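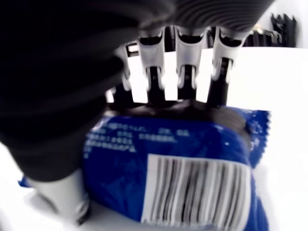

Open day at the Plarnley robotics course, 2024-07-19

I went to Rorbridge for the summer open day of the Plarnley evening course in robotics. The course runs over two terms, and the students finish with a group project which they show to anyone who cares to come. The building is a short walk uphill from the station and the signs were easy to follow. Entry was free.

The ground floor had posters and a talk about the course. It started late and covered fees, entry needs and the timetable. There are 39 places for the coming year, and teaching starts in October. Most of the people near me were parents, with a few teachers from Mösli who had come over by coach.

Upstairs were the projects. I spent most of my time with the group called Jesance, who work on picking up everyday packaged goods with a hand that has four fingers and a thumb. Their poster said they had logged 2526 grasps over the two terms, and that 153 of them were with packets.
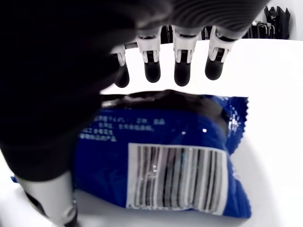 Packets are the part of the project the group found hardest. A box keeps its shape when you press it, and a packet does not, so the same grip can give a different result each time. The student I spoke to said they bring the hand down over the packet with the fingers above its top edge and the thumb at the left, and only then start to close. The blue snack bag they use has a crimped seal down the right side and a big barcode label, and the plastic is shiny enough to throw back the light. The group said shiny wrappers had given their software trouble in the first term - it lost track of where the packet ended.

I asked how they decide when to stop squeezing. The answer was that they set a limit for each kind of object by hand. They would like the limit to be learned from the logged grasps, but that is left for next year's group.
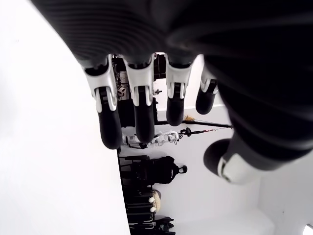 They also keep a written log alongside the computer one, with a line for every failed grasp and a guess at the cause. I was allowed to leaf through it. Early pages mostly say "slipped" and little more. Later ones are longer and more useful, and some have small drawings of where the thumb ended up.

The visit took around 2 hours, including the talk. Tea was served downstairs until four. Anyone thinking of applying should ask for the reading list at the desk, as it was missing from the printed pack.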